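The laundry consultant works out of Clerach, and for most of her career she has been paid to find out why self-service washers leave clothes dirty. We spoke for two hours. She answered most questions with a number or a procedure.

12 comments | 81 shares

Her first point concerns loading, which she says causes more bad washes than detergent, water or machine age.

"A front loader cleans by dropping the load," she said. "The drum lifts the fabric, the fabric falls into the water, and that drop does the work. Fill the drum to the top and nothing falls. You've paid to get it wet."

The test she teaches is old and takes a few seconds. With the dry load in the drum, a hand should fit upright between the fabric and the top. If it doesn't, something comes out and goes into a second machine. Customers resist this. In a survey she ran for Trirner, a small chain of coin laundries, in February, she watched 300 loads go in and marked each one as passing or failing the hand test. Of those, 81 failed.

"People look at the price on the panel and pack to match the price," she said.

Her second point is about how pieces go in. She objects to the habit of tipping a whole basket against the door opening and pushing. A wad that enters the drum as a wad can stay that way through the entire wash, particularly when a towel has wrapped around something smaller. She lifts pieces out one at a time, opens each with a shake, and lets it drop loosely to the back. Large items go in between small ones.

"Towels are the problem piece. A towel takes on a lot of water and gets heavy. Put one heavy thing on one side of the drum with nothing to balance it and the machine will try to spin, stop, turn the load over, and try again. Some give up. Then you have a load dripping on the floor and you blame the machine."

She wants towels washed with other towels, and never one towel alone with a few shirts. Dark garments she keeps apart from pale ones until they have been through several washes, and she checks a new black garment by pressing a damp white cloth to an inside seam. If the cloth picks up color, the garment waits. She turns black items inside out and uses water no hotter than 40 degrees Celsius, on the short program if the clothes are only worn and not soiled.

I asked about the door, which takes up a full page of the checklist she wrote for Hekance, a service firm that looks after laundry equipment.

"The gasket is a seal and people treat it as a shelf," she said. "Coins, hair, a sock. Run a finger around the lower fold before you load and again after. If there's grit in it, wipe it out. If there's fabric across it when you close the door, it will leak, and the fabric will get marked."

She also closes the door by hand pressure near the latch and dislikes seeing it swung shut from arm's length. A hinge that has been slammed for years starts to sag, and then the latch no longer meets its slot squarely. Any paper notice on a machine she reads before paying. Notices on laundry equipment tend to be short, and in her experience they are usually correct.

On baskets she is brief. She prefers plastic with holes in the sides. Damp laundry gets some air, and the basket can be rinsed. A basket that has carried dirty clothes in should be wiped before it carries clean ones home, a step she saw almost no one take during the Trirner survey.
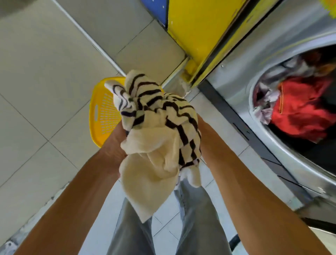
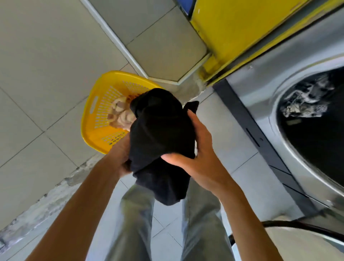
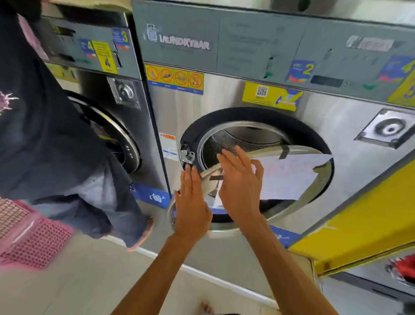 Escobar disagrees on the towels, saying that a single towel washes fine with a few pairs of jeans to balance it, and that sorting by weight matters more than sorting by type. The consultant accepted part of this when I put it to her. Jeans are heavy enough, she said, but they take longer to dry than most shirts and should come out of the wash with the towels and go into the same dryer.

Her checklist is being revised. The new version adds a line on checking pockets, which she had left out of the first one on the assumption that everybody did it.

Oct 14, 2019

12 comments | 81 shares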